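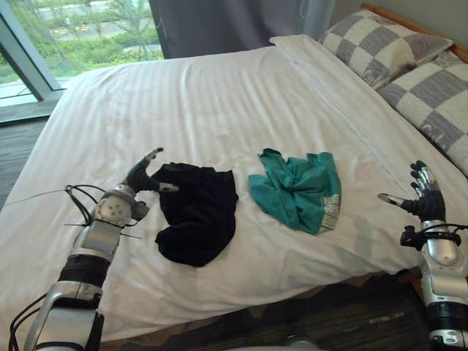 Kalby Household Tasks Group, Ornik Lab

kalby-laundry: README
Last updated Jul 16, 2025

This folder holds the bedroom part of our chores set. The question behind it is a small one: can a two-armed robot with fingered hands fold clothes left on a bed, with no person stepping in? So far the answer is sometimes, and slowly.

What is covered
There are 4 tasks: pick up a garment, flatten it, fold it, stack it. Clothes start out crumpled on a made bed. Some lie close together, like the black garment and the teal T-shirt here, and the robot has to choose one to begin with. Sheets and pillows stay on the bed.

What works
Picking up is mostly fine. Flattening a T-shirt on a white sheet works if the fabric is thick enough to hold its shape.

What does not
Dark clothes are hard. Sleeves and hems get lost in the folds, and the hands often take two layers when they should take one. A fold takes some 11 minutes when it works. Stacking fails more than it should, and we have not looked into why.

Files
episodes/ has the recordings, one folder per run
labels/ has start and end times for each task
notes.txt has failures in free text, not cleaned up

Labels were made with Cerix, version 2. Older exports from Selvanayagam use different task names, so run the rename script before mixing them. The kitchen part is due in September.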